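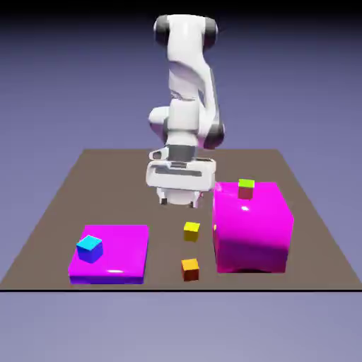
Refinishing a tabletop: oil or water-based poly?

marlow_bench
I have a secondhand Trullberg dining table with a worn top. The old finish is gone in patches and there are rings from cups. I plan to sand it down in February when I have time off. We eat on it every day and the kids do homework on it. Do I go with oil or water-based poly? The top is 42 inches wide if that matters.

pinecone77
Oil. I did mine with Pichon hardwax oil and when it gets scratched I sand that spot and wipe on more. With poly you have to redo the whole top.

gritandglue
Disagree. Oil on a table with kids means water marks. I put three coats of water-based poly on ours and it has held up for years. Use a foam brush and don't go back over it once it starts to set.

marlow_bench
What grit did you stop at?

gritandglue
I stopped at 180. Some people go to 220 but I didn't see a difference.

pinecone77
For oil don't go too fine or it won't soak in. The Pichon can says 150.

dustyhal
Before anyone talks grit, is it solid or veneer? Some of the Trullberg tables are veneer and you'll sand right through. Look at the end of the top. If the grain on the face doesn't carry over the edge, be careful.

marlow_bench
Checked. The grain runs over the edge on both ends so I think it's solid.

dustyhal
Good. Then start at 80 and work up. Vacuum between grits.

kettle_lane
I used Arko wipe-on poly on a desk. Thin coats, so you need more of them, but no brush marks. A can was $30 and I had some left over. Smell was gone in a couple of days with the window open.

gritandglue
Wipe-on is fine for a desk. For a dining table it's too thin.

kettle_lane
It's the same stuff thinned down. Put on enough coats and you end up in the same place.

gritandglue
Sure, if you want to spend a week on it.

marlow_bench
I'm leaning toward the brush-on. Do I need to do the underside?

dustyhal
I always put at least one coat underneath. People argue about whether it helps with warping. It doesn't cost much.

pinecone77
I never do the underside and mine is flat.

marlow_bench
OK, one coat under and three on top. Going to try it on a leftover board first.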